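3.2 Sampling of streets and household survey

The noise survey covered 22 residential blocks in Prusen and the adjoining district of Trindidell. Blocks were drawn from the municipal list after removing those with a school, a market or a bus terminus, as these produce short peaks that dominate the daily average. Within each block, dwellings were numbered from the northern corner and every third door was approached. A total of 300 households were contacted and 200 completed both parts of the questionnaire. Refusals were spread evenly between the two districts and no weighting was applied.

Part one recorded the rooms facing the street, window type, usual bedtime and hours spent at home. Part two used an 11-point annoyance scale, given separately for traffic, neighbors, animals and construction. Respondents were asked about the previous twelve months, with night defined as 11 p.m. to 7 a.m. Streets were classed by width, surface and the presence of a continuous building line on one or both sides. Figure 4 shows the concrete-surfaced class.

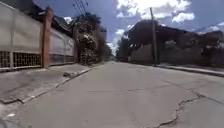 Rigoberto Urrego objected at the review stage that a twelve-month recall period asks too much of respondents, and that people tend to answer for the last bad week they remember. His suggestion was a sleep diary kept for two weeks and scored blind. We kept the recall question for comparison with the Cosgrove survey, which used the same wording, and added a diary for a subsample. Agreement between the two measures was moderate for traffic and poor for animals, where diary entries were far more frequent than the recalled scores would suggest.

Figure 4. Street class C (concrete surface, raised sidewalk), two views.

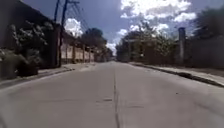 Annoyance scores were modeled with a cumulative logit, with household as the unit and block as a random effect. Night level, bedroom orientation and age of the respondent were entered first, followed by the street variables. Surface type was kept as a separate term from traffic volume, given that tire noise on concrete depends partly on the joints. Class C streets differ in this respect, and a long seam running in the direction of travel, as in the second view of Figure 4, was coded apart from transverse joints, which a vehicle must cross. Surface damage was coded as present or absent only. Planting between the sidewalk and the building line was recorded but left out of the final model after it proved to be closely tied to plot size.

3.3 Sound level measurement

Levels were logged at one facade position per block, 1.5 m above ground and 2 m from the nearest reflecting wall. Loggers were calibrated before and after each deployment, and runs with a drift above 0.5 dB were discarded. Intervals with rain or strong wind were removed using records from the Prondholm weather station. Vikas Mishra and Tayla Whitcombe screened the remaining intervals independently, and disagreements were settled by listening to the audio. Most concerned barking dogs, which the automatic classifier often assigned to construction.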